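Virnow Household Cloths Collection
Data card and read-me

Status: released
Issue date: Jun 18, 2007
Maintained by: Household Records Section, Virnow
Related collections: Junano (bed linen), Vuvov (kitchen textiles)

1. Summary

The Virnow Household Cloths Collection is a set of records on small domestic cloths and the ways in which they are laid down, lifted, spread and folded on a table. It covers face cloths, hand towels, dusters and cleaning cloths of the sort kept in most homes. Sheets, tablecloths and garments are excluded. Users who require bed linen should consult Junano, which follows the same numbering but uses a larger table.

The collection is intended for persons studying the handling of soft household goods, and for those preparing written instructions on laundry and linen storage. It is supplied as pictures with accompanying written notes.

2. Setting

All records in this release were made at a pale table with a plain top. Cloths are placed directly on the surface, without a mat or cover. A plain top was preferred to the patterned one used in the March trial, on which the hems of lighter cloths were difficult to follow. 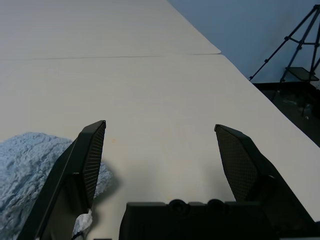 Figure 1. Light blue cloth, crumpled, on the white tabletop. The seam between the two table sections is visible.

The seam should be borne in mind when reading the notes. A hem lying along the join may be mistaken for a fold, and thin cloths are the most affected. Where the annotator could not decide between the two, the entry reads "edge uncertain". Such entries have been left in the release and should not be corrected by users without reference to the Section.

3. Contents

The release contains 40 records arranged in 13 groups. A group consists of records which share a cloth and a starting condition. Groups are not of equal size, and users should not treat the number of records in a group as a measure of how common that cloth is in the home.

Each record has the following fields:

Record number: assigned in order of entry.
Cloth type: face cloth, hand towel, duster, cleaning cloth or other.
Colour: one plain colour word, qualified by "light" or "dark" where necessary.
Surface: smooth, looped, fluffy or ribbed.
Starting condition: flat, folded, crumpled or hanging.
Contact: on table, partly raised or clear of table.
Remarks: free text, which may be blank.

Colour is entered as it appears in the picture concerned. The same cloth may therefore be given as light blue in one record and blue-grey in another. This was allowed deliberately, and the two entries are not to be merged on the strength of the colour field alone.

4. Terms used for condition

"Flat" means that all four corners can be seen and no part of the cloth covers another. "Folded" is used only where the layers have been brought together in an orderly manner and at least one fold is straight. "Crumpled" covers everything else lying on the table, including cloths dropped in a heap and cloths gathered towards the middle.

"Hanging" applies where a cloth is held up and its weight falls from the point of holding.
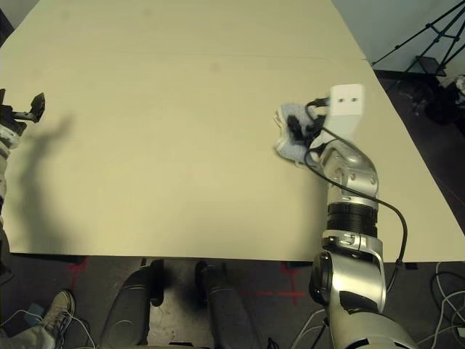 A cloth may be both hanging and crumpled. In that case the starting condition is entered as "hanging" and the word "crumpled" is placed in the remarks. Earlier drafts of this card gave the opposite instruction, and 2 records retain the old form. They are marked with an asterisk in the index.

The contact field is judged separately from the condition. A cloth held a little way over the surface is "clear of table" if no part touches. If a corner or hem rests on the table the entry is "partly raised". Shadows beneath a cloth can make this difficult to judge, and annotators were asked to leave the field blank in cases of doubt.

5. Known limitations

Dark cloths are under-represented. Cloths with printed patterns do not appear at all. The weight and fibre content of the cloths were not recorded, and neither should be inferred from the surface field: "fluffy" refers to appearance only. Marks on the tabletop have not been removed from the pictures and are not described in the notes.

The collection does not include washing, drying or ironing. Vuvov contains a short section on the hanging of tea towels which may be of use to those who need it.

6. Use and citation

The collection may be used for teaching and private study. Redistribution in altered form requires written consent from Virnow. Publications should cite the full title of the collection and its issue date. The condition terms in section 4 are adapted from the Yang scheme for household linen, and should be credited separately where they are used on their own.

7. Corrections

Corrections should be sent to the Household Records Section, quoting the record number and the field in question. Accepted corrections are listed in the index at the next issue. Record numbers are not reused after a record has been withdrawn.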